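Werkstattbuch, Januar 2024

Heute endlich die Kleinteile durchgesehen, die sich seit Mai angesammelt haben. Oona meinte ja schon länger, dass wir dafür eine feste Ordnung brauchen, und ich gebe ihr inzwischen gern recht, auch wenn ich mich lange davor gedrückt habe. Wir sind jetzt bei 11 Losen, jedes mit eigenem Zettel, und wer etwas herausnimmt, trägt es bitte gleich ein – am liebsten leserlich, lieber Tapio.

Tee gab es zwischendurch auch, und Niilo hat die alte Liste aus Bistdale herausgesucht, in der noch alles nach Farben sortiert war. Hübsch anzusehen, aber beim Suchen eine Plage. Ich habe mich deshalb für bunt gemischte Lose entschieden, Haushalt und Spielzeug durcheinander, möglichst verschiedene Formen beieinander. Das macht die Formübungen mit der Gruppe auch viel unterhaltsamer.

Los 8 liegt in der grauen Wanne: die gelbgrüne Tierfigur an der Schräge, darunter die blaue Schale, daneben die Bürste mit Metallstiften auf der einen und schwarzen Borsten auf der anderen Seite, vorne links der orange Becher.

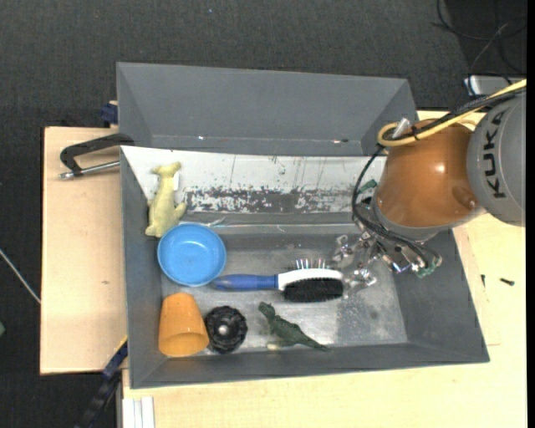

Noch offen

Zettel für zwei Lose neu schreiben. Arvo wegen der Regalbretter fragen. Tyyne möchte die Liste abtippen, ich lege ihr das Heft hin.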